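# How a Pair of Robot Grippers Gets Looked After

At the Zileck workshop in Grelville, people teach robots to handle cloth. They do it with grippers, which are like hands with only a few simple fingers. A person holds one gripper in each hand and does the job, such as folding a towel. The grippers record how they move, and a robot learns from the recordings later.

A gripper that is used all day needs care, just as a bicycle does. The checks begin before any folding.

**Step 1: Match the pair.** Grippers are kept in kits, and each kit has a number on a label. The left and right grippers in a kit are set up together. If you mixed them up, the recordings could be wrong.

**Step 2: Look at the fingers.** The fingers have a soft cover held on by straps. A loose strap can catch on a thread and pull the cloth. The worker tugs each strap gently and wipes off any lint - tiny bits of fluff that come from towels and sheets.

**Step 3: Open and close.** Each gripper is opened and closed 30 times. The worker listens for clicks or scraping in the joints. A good gripper closes the same way every time. If one sticks, it goes to the repair bench.
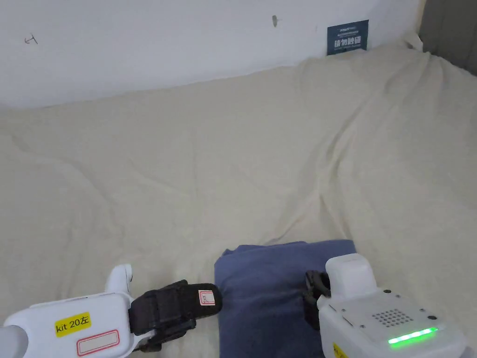
Cloth is a hard thing to practice on. A block keeps its shape when you pick it up, but a towel bends and slides and bunches up. The fingers have to press hard enough to hold it and still let go cleanly. Worn covers make this much harder, so they are changed after 1000 folds.

Changing a cover takes 5 minutes. The worker switches the gripper off first. Then the straps come undone, the old cover slides off, and a new one goes on. The straps should be snug but not so tight that the finger can't move.

**Step 4: Write it down.** Every check goes in a notebook called the Plollirex log. It has the kit number, what was cleaned and what was changed. The next person to pick up the kit reads it before starting.

**Words to know**

- **Gripper:** the part that grabs and holds things.
- **Joint:** a place where two parts meet and can move.
- **Lint:** fluff that rubs off cloth.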